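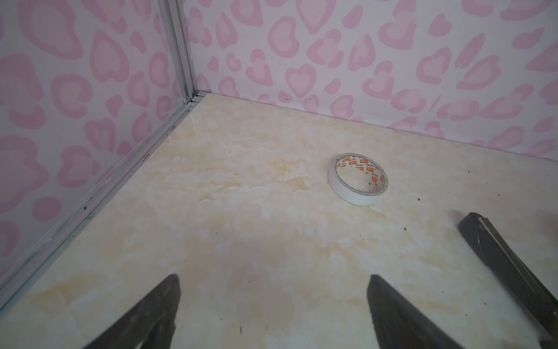

The Second Pair of Fingers

I had 2739 dollars and a spreadsheet, and on Saturday morning I was going to have neither one in good shape.

Shona Sutherland called before I'd found my shoes. She runs the books for our shop in Horncombe (a big word for two rooms over a tile store) and she wanted my equipment list by noon.

"Is the Erkelau still on there?" she said.

"The Erkelau is the list," I said.

Oh, I wanted that arm! I'd wanted it since spring. It was quiet and slim, and it came with a carrying case that had a little brass plate on it, and I'd already decided where the case would go. The Itska was the other choice. The Itska looked like something you'd use to unclog a sink. But it was 720 cheaper, and Shona had circled that number on the quote so hard the pen went through.

"Tell me what the arm we've got can't do," she said. "Then tell me which of these can."

So I went in. I turned on the lights and there was the pen, with its pink hearts and its fancy marble floor, and one roll of masking tape sitting in it. My niece picked the wall pattern. I'd asked for gray. I've gotten pretty fond of it, to tell you the truth, and there's one big heart on the left wall that I talk to when things go badly.

"Okay," I told the heart. "Let's find out what's wrong with us."

I put the wrist camera up on the monitor and drove the fingers out over the marble. The tape was lying flat, hole up, plenty of open floor on every side. I could read "deli" on the inside of the core, over and over. I ran the pickup six times and wrote down every one, which I never do, because usually I watch the first two and go make coffee.

It missed on 3 of them. And I sat there with my pencil, all ready to write "arm too old," and I couldn't. The arm went where I sent it every single time. The tips slid. They just skated off the side of the roll, like someone trying to pick up a plate in mittens.

I called Shona back.

"It's the fingertips," I said.

"How much are fingertips?"

I looked it up while she waited. Yule sells them in pairs, in a plastic bag, and for what I'd set aside just for the Erkelau's case and shipping I could get a pair and a spare pair and a new cable too. I read her the total. She was quiet long enough that I thought the call had dropped.

"So no arm," she said.

"No arm this year."

"You sound like somebody died."

"It had a brass plate, Shona."

She laughed so hard she had to put the phone down – I heard it hit the desk. Then she came back on and asked me, pretty gently, to send the list anyway, the whole thing, with the Erkelau moved to a line at the bottom marked "later."

I typed it up standing at the bench. Fingertips, two pairs. One cable. I left a blank row, and then I put in the arm, and next to it, in the notes column where she'd be sure to see it, I wrote "with case."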